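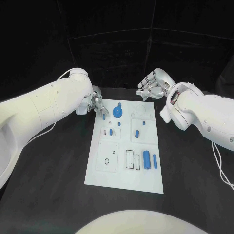

*Two white robot arms over a board with a blue peg.*

# An afternoon with the law: Plaltgate police station open day

The doors were meant to open at 11.00 am. At ten past, a queue of us stood in the drizzle outside Plaltgate police station while a man on the other side of the glass tried three different keys. A child asked whether he was breaking in. Her father said he didn't think so.

I have lived in Plaltgate long enough to have been inside the station once, to hand in a wallet, and I was made to feel that I had probably stolen it. So I was curious. The last open day was before the refit, and the leaflet promised "a look behind the desk", followed by tea.

Behind the desk there is another desk. It has the same computer as the front one and a better chair.

We were taken round in groups of 8, each with a sticker in its own colour. Mine was green. Our guide was a sergeant with a dry cough and a very good memory for who had asked him what, and he began in the custody suite, which everybody had come for. The cells are smaller than they look on television and much cleaner. There is a blue mattress, a toilet behind a low wall and a message painted on the ceiling telling you that if you have committed other offences you may like to mention them. It is quite persuasive when you are lying down. Two of the green stickers went quiet.

The door was then shut on those who wanted it shut. I did. He left us for one minute by his watch, and I would have put it at four. A woman in a yellow raincoat used the time to tell me about her loft conversion, and I now know what a custody sergeant means when he says he has heard everything.

Next came the property store, a long room at the back with metal shelving by Ukix and a smell of wet dog. The town loses things at a rate I found upsetting. The list on the wall for February ran to 131 items, including a tuba mouthpiece, one ski and a wedding cake topper with the groom missing. Bicycles have their own cage. The sergeant said that hardly anyone writes down a frame number, that you should, and that he would be asking us again at the end. (He did. None of us had a pen.)

Then upstairs for the crime map. I had been looking forward to this and feel slightly let down by my own neighbourhood. The town centre is busy after the pubs close, as you would expect, and most of the trouble is on the short stretch between the taxi rank and the kebab shop, where people who have been friends all evening suddenly stop. Two officers stand there at weekends in all weathers. One of them told us that the commonest thing said to her by a man with a bleeding nose is that nothing happened.

My own street had one dot on it. I asked what it was and was told a hanging basket.

There was some talk of the new reporting system, made by a firm called Lustosix, which went live in the winter. You can now tell the police online that your shed has been broken into, and a reply comes back with a reference number and a link to a page about sheds. An older gentleman wanted to know if he could still ring up. He could. How long would he wait? The sergeant looked at the ceiling, where in this room there was no message, and said it varied. The target is 60 seconds. The gentleman said he had once listened to the whole of a piano concerto.

In the yard there was a van to sit in, a riot shield to hold and a dog to admire from behind a rope. The shield is heavier than you think and the dog was asleep. Children could have their fingerprints taken and keep the card. I noticed several parents standing well back from the ink.

Tea was in the canteen, done by Yu, the café from the corner of the market, and it was far the best part of the day. The sesame buns had gone by half past two. I got a cheese scone and sat under a noticeboard with a rota on it, an advert for a second-hand pram and a firm note regarding the milk, so crime prevention evidently begins at home.

By the time I left, the clicker at the door stood at 542, and the officer holding it admitted that a boy had got hold of it earlier and enjoyed himself.

**If you go next time**

- Get there early. The cell visits fill up first.
- Parking is in the multi-storey. Do not park in the station yard. Someone did, and it was announced.
- The custody suite has a step down and narrow doors. The yard and canteen are flat.
- Entry is free, the scones are not.
- Take a pen, and your bicycle's frame number.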